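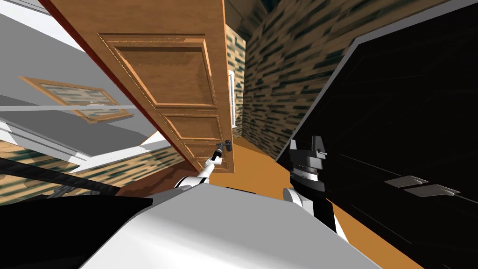 Stock gripper vs. the Fusomau two-finger for door handles (sim)

sfpan
I've been running the door-opening task in sim with both hands and I'm ready to pick a side, so talk me out of it if you want. Lever handle, paneled wood door, white arm. The stock gripper with the black fingertips gets onto the lever fine, but my success numbers jump all over the place depending on where the base parks. The Fusomau one looks steadier to me. Controller is Flunusano for both, same gains.
— Shuk-fan Pan

gantry_goat
How many rollouts? If you say 12 I'm closing the tab.

sfpan
1,000 per hand, thank you very much. Only the base pose is randomized.

culham_lab_rat
We did a version of this at Culham in September and ended up blaming the camera, not the fingers. Our head view was tilted so badly that the policy kept reaching past the lever. Once we moved to a wrist view the two grippers came out almost even. So I'm not buying the gripper story yet.

gantry_goat
Disagree. A wrist view is great until the palm eats the bottom of your image, and then you've got no idea what the hand is doing in the last little bit before contact. I'd take a bad head view over that any day.

fplui
Fung-ping Lui here, I wrote the wrist camera config that half of you are using (sorry!). Gantry has a point about the palm, but you still get both fingers and the gap between them, and that's the part I care about. With nothing in the grip you can check right away that the gap is lined up with whatever you're going for. Two things I'd look at before blaming the hardware:

1. Contact friction on the finger pads. The defaults in Yu are way too sticky, and a sticky pad hides a bad approach angle.

2. Finger shading in the wrist view. One inner face comes out light gray and the other a lot darker, and my old segmentation mask kept dropping the dark one against the background. 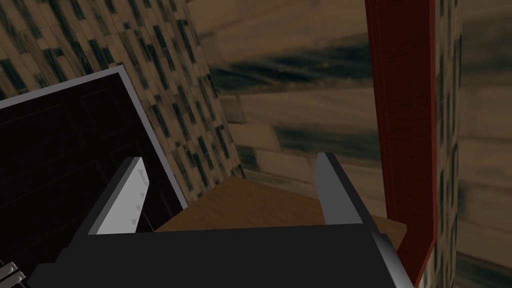
3. Base pose. Log it on every rollout and sort your failures by it. I found roughly 2 degrees of yaw was enough to mess up my lever grasps.

sfpan
Ugh, I never touched the friction. Okay, rerunning both hands with it turned down. I'm leaving the head camera where it is for now, though — changing two things at once is how I got into this mess.

culham_lab_rat
Fair, but do the wrist view next. I still think it's the camera.

gantry_goat
And I still think it's not. Post the failure plots either way, sorted by yaw please.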